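Drekbridge adds unfinished wooden cubes and printed tapestry mats to Platoria tabletop range

ARNTON, August – Drekbridge today announced two additions to its Platoria line of tabletop materials: a plain wooden cube, sold without paint, stain or varnish, and a printed tapestry mat sized for a standard workbench. Both products are available to schools, libraries and activity centers from this month.

The cubes are cut to one nominal size and sanded on all six faces. Grain is left visible. Edges are eased but not rounded, so that a cube rests flat on any face and can be stacked or set at an angle to its neighbor. Cubes are supplied in boxes of 90 or in a refill bag of 70.

The mat is a woven textile with an all-over print. Dense patterns in dark green, orange and yellow were chosen to set off the light beige of bare wood. Mats are packed rolled – folding leaves a crease that can tip a cube placed across it.

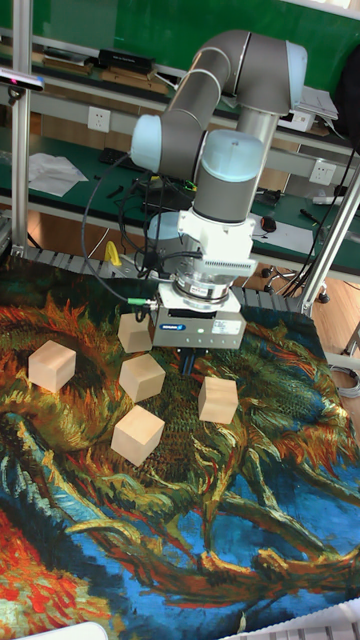 Can the cubes be used on a bare bench without the mat?
The cubes can be used on any flat, dry surface. The mat reduces sliding and noise on hard tops and is sold separately.

Drekbridge developed the two products with Kleinschmidt, which weaves and prints the mats at its Arnton mill. Kleinschmidt also supplied the finishing specification for the reverse side, which is left unprinted and has no rubber backing. The mat can be machine washed cold and should be dried flat. Tumble drying is not recommended.

Bare wood takes up moisture. The cubes should be wiped with a barely damp cloth and left to dry in open air before they are returned to the box. Marks from pencil or crayon can be removed with fine sandpaper, used along the grain.

Orders are accepted through existing Platoria distributors. The cube box is listed under catalog number 123 and the mat under catalog number 1823. Refill bags ship separately from the mats.

About Drekbridge
Drekbridge supplies tabletop and bench materials for classrooms and group activities. Platoria is its line of unfinished wood and textile goods.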